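Food storage container

A food storage container is a lidded vessel used to hold dry, chilled or frozen food between purchase or preparation and use. The term normally covers reusable household and catering containers, and excludes single-use packaging, tins and sealed jars used for preserving. Common materials are plastic, glass, stainless steel and glazed ceramic.

History

Covered vessels for grain, salt and fat are among the oldest household goods. In much of Europe the usual forms were the stoneware crock with a loose cover and the wooden chest or ark. A household inventory of 1574 from the parish of Lowther lists "two great arkes for meale" and a salt box with a leather hinge. Tinned sheet metal replaced wood for flour and bread in many kitchens during the nineteenth century. Moulded plastic containers came into general use after the Second World War, at first in polyethylene and later in polypropylene, which tolerates higher temperatures.

Materials

Polypropylene is light, resists most kitchen acids and can be washed at high temperature, but it becomes brittle in deep cold unless a copolymer grade is used. Polyethylene stays flexible when frozen and is often chosen for lids. Polycarbonate is clear and stiff, though its use with food has declined in several markets. Glass does not absorb odours and is easily cleaned, at the cost of weight and breakage.

White and natural plastics show staining from tomato, turmeric and similar foods. The stain lies in the surface layer of the material and does not in itself mean that the container is unfit for use.

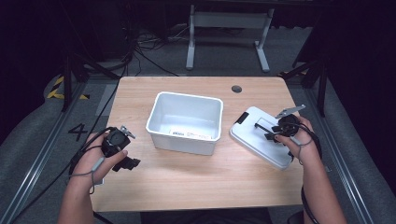

Closures

Closures fall into several groups. A push-on lid grips the rim by friction and keeps out dust and insects, but is seldom watertight. A snap lid has a bead that passes over the rim and locks beneath it. Clip lids press a soft gasket against the rim by means of hinged flaps, usually two or four. Screw closures are confined to round vessels.

The performance of a gasket depends on even pressure along its length. Long straight sides tend to bow outwards when the container is full – a fault reduced by ribs or a turned rim.

Sizes

Catering containers are often made in matched footprints so that different depths can share a lid. Household ranges follow no common standard. The Ustora range, sold through Datirby, comprises 13 sizes, the smallest intended for spices. Stated capacity is generally measured to the brim, and the usable volume is lower.

Care

Containers should be dried fully before they are closed for storage, as trapped moisture encourages mould in the gasket channel. Removable gaskets are washed separately.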